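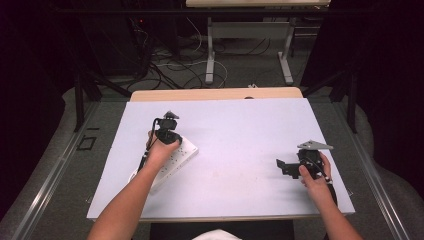

The pale board on the wooden table, January.

A board on top of the table

Posted January 23, 2024

I put off writing up the work room because I kept thinking it would be finished first. It isn't, so this is where it stands.

The main change is the board. The table is a light wooden one that I bought used in Tunmont two summers ago, and the top was never great to work on. The grain catches the light, small parts disappear against it, and there was a ring near one end that I sanded twice and never got rid of. I looked at refinishing the whole thing. Then Akosua Nyarko, who I used to share a studio with, told me to stop sanding and lay a board on it, and that is what I did.

The board is a pale lavender-white. I wanted plain white, but the shop had this one in the right size and I didn't feel like waiting. In the evening it looks white enough, and in the morning it goes a little purple. It covers most of the table and leaves wood showing along the front and the back. I considered trimming it for an even border and decided I could live with it.

Things I've noticed since July, when it went in:

Small things are much easier to find. A thin loop of white wire is still hard to see on it, so I may end up with a gray mat for one corner. White parts in general are a problem. The perforated plate is fine, though, because the rows of holes show up dark.

The board slid at first. I tried rubber feet, which made it wobble, and then squares of shelf liner, which worked. The liner came off a roll left over from the kitchen, so it cost nothing.

It wipes down with a damp cloth. Pencil comes off and marker mostly doesn't. There is one blue line that will be there for good.

I thought I would miss the wood and I don't, much. I take the board off every few weeks to clean under it and the table looks good for a minute, and then I see the ring.

The floor is gray carpet and it is staying. Gion Hubmann keeps telling me to pull it up and put down something hard. He has a point about dropped screws. But the carpet keeps the room quiet, and I stand in there without shoes for most of the year. When I lose a screw I run a magnet over the floor, and that gets most of them.

The dark fabric in the corners is also staying. I hung it to cut the glare, and it does that. It also picks up lint like nothing else I own – I go over it with a roller when I remember.

That leaves the cables. The white desk at the back has a tangle on the floor underneath it, black and white all mixed together, and I've been stepping around it for too long. I bought a pack of 12 hook-and-loop ties in the fall and used seven of them in the kitchen and the car. My plan is to pull everything out from under the desk, label both ends with tape, and put back only what I can name. I did this once in the old apartment and it took a whole Saturday, with a bag of leftovers at the end that I moved here without opening.

I also want a tray under the desk so the cables are off the carpet and I can vacuum back there. The desk has plain metal legs with nothing to clamp to, so it would have to screw into the underside. If anyone has put a tray on a desk like that and not gone through the top, let me know what length of screw you used.

Next up after the cables is the lamp. The Zusari one I had on the shelf flickers now, and I've already changed the bulb. I'll probably take it apart this weekend and see if the switch is bad.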